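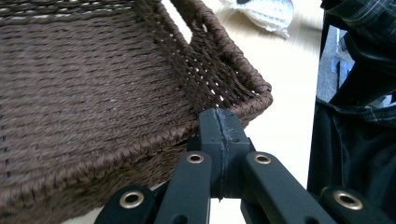
Inside of the brown basket, corner and handle

Storage & Organizing > Baskets, bins and boxes
Thread: Cord baskets with handle slots, do the sides hold up?

lundari_lane wrote:
I have one of these now and I'm trying to decide whether to get three more for the open shelves in the hall. It's dark brown twisted cord, could be paper rope, the listing just said "natural look." Square-ish, more of a tray shape than a deep basket. The floor is woven tight in rows and the sides are a more open diagonal weave that lets light through. Handle is a slot under the rim.

What I want to put in them: hats and gloves in one, dog stuff in one, mail and chargers in one, and the last one would be for shoes. The shelf is 52 inches wide so four should fit with a little room left over.

Does anybody have these in daily use? Mainly asking about the handles. I'd be pulling them off the shelf by the slot several times a day.

mcalister52 wrote:
Had a pair in a linen closet for two years. Handles were fine. The floor was the problem. With folded towels it stayed flat, but I moved one to the pantry and put cans in it and the bottom bowed. It never went back. For hats and gloves you won't have any trouble.

Doria wrote:
Don't do shoes. Grit falls into the rows on the floor and you can't wipe it out. You have to turn the whole thing over and bang it on the back step, and then go over it with the brush attachment. Get a plastic tray for shoes.

wimeo_24 wrote:
I disagree on shoes. Ours has held sneakers since last March and I put a cut piece of shelf liner in the bottom. Liner comes out, gets rinsed, goes back. Takes a minute.

Doria wrote:
Then you're using a plastic tray with a basket around it. Fine if you like how it looks, but it's paying twice.

wimeo_24 wrote:
The liner was left over from the kitchen drawers so I paid once.

lundari_lane wrote:
OK, shoes are still undecided. Is it paper or is it some kind of cotton cord? I can't tell from looking at it and there's no tag.

Myrto Sfakianakis wrote:
Take a loose end if you can find one, usually on the underside where a strand is tucked in, and untwist a bit of it. Paper opens up into a flat crinkled strip. Cotton goes fuzzy and separates into threads. If it's paper, keep it away from the dog's wet leash and anything else that drips. Paper rope is strong when dry and gets soft when it's damp, and the dark dye can come off on a light shelf. I had a brown ring on a white bookcase that took two coats of paint to cover.

I've repaired a few of these. The sides on the open weave type usually have a wire inside the rim and sometimes down the corners. Pinch the rim. If you feel something stiff in there, the handle will last. If it's only cord, it will sag in the middle of the slot after a while, and pulling it off a high shelf makes that happen sooner.

mcalister52 wrote:
Mine had the wire. Forgot to say that.

pantryperson2052 wrote:
Mine didn't, and the handle is still okay, but I use two hands and lift from underneath. Measure the depth of your shelf too. The sides slope on mine, so the top is bigger than the bottom. I measured the base, bought four, and the fourth one wouldn't go in.

lundari_lane wrote:
Good point, I only measured the base. Going to do the rim now.

lundari_lane wrote:
Rim to rim it's 14 inches, so four would be 56 and I have 52. Three it is. There is something stiff in the rim. I found a strand end underneath and it opened up flat, so paper. Dog leash goes back on the hook by the door and the shoes go somewhere else.

Doria wrote:
Plastic tray.

wimeo_24 wrote:
I'd still put shoes in one, but not if you only have three.

pantryperson2052 wrote:
For the chargers, use a pouch or a small box inside. The thin cable ends work their way into the open weave on the sides and you end up tugging on them.

lundari_lane wrote:
Will do. Ordering two more tonight, same color if they still have it.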